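About Ovivitz

We pick things up and put them down again, and we charge for it. That is the whole business, though our accountant prefers us to say "independent gripper and arm testing".

Ovivitz started in January, in one room above a tyre fitter, with a second-hand arm and a folding table. We had all worked in factories where somebody chose a gripper from a catalogue on a Friday afternoon and everybody else lived with it for years. It seemed to us that somebody should try the thing first. We now have the room next door as well, and the folding table has been promoted to holding the kettle.

What we do

You send us the part that is giving you trouble. We fit a set of fingers, point a camera at it, and find out how often the arm gets hold of it, how often it keeps hold of it, and what state the part is in when it lands. Then we change one thing and go again. A normal job is 586 picks per finger set. People ask why 586 and the answer is that it's how many fit into a working day with the old controller, and by the time we'd bought a faster one all our records were built on it.

You get a report with the misses in it. Some customers would like a report without the misses, and we can recommend a number of sales brochures.

What we test

Fingers, mostly. Stiff ones, bendy ones, smooth pads, ribbed pads, knurled pads, and pads customers have cut from old mouse mats (better than you'd think on glass, hopeless on anything oily). We have more than 70 sets on the shelf, and we don't sell any of them.

We also compare wrist cameras, which all look marvellous until you give them a pale part on a white bench. We do controllers too, if you ask nicely and send the manual in a language one of us can read.

Two jobs we still talk about

Stonow makes small soft tubes and wanted them gripped firmly and gently, at the same time, by Thursday. We tried nine sets of fingers. The winner was the cheapest, and we had left it until last out of snobbery.

The Derna comparison put two arms side by side on the same 143 awkward parts. The dearer arm was quicker. The other one dropped less. Both makers have since thanked us for proving their point.

Who we don't work for

Gripper makers can't pay us to test their own gripper against a rival's. Mujić, the workshop downstairs from our second room, machines our adaptor plates and has never asked us to be nice about anything, least of all the invoices.

Visiting

Come and watch your part being dropped. Ring first, wear shoes you don't mind about, and bring more parts than you think you'll need. Parking is behind the tyre fitter, on the left, never on the right.

Page last tidied 10/16/18

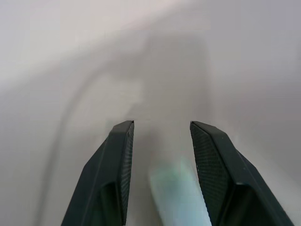
Knurled pads at work over the white bench, seen from the wrist camera.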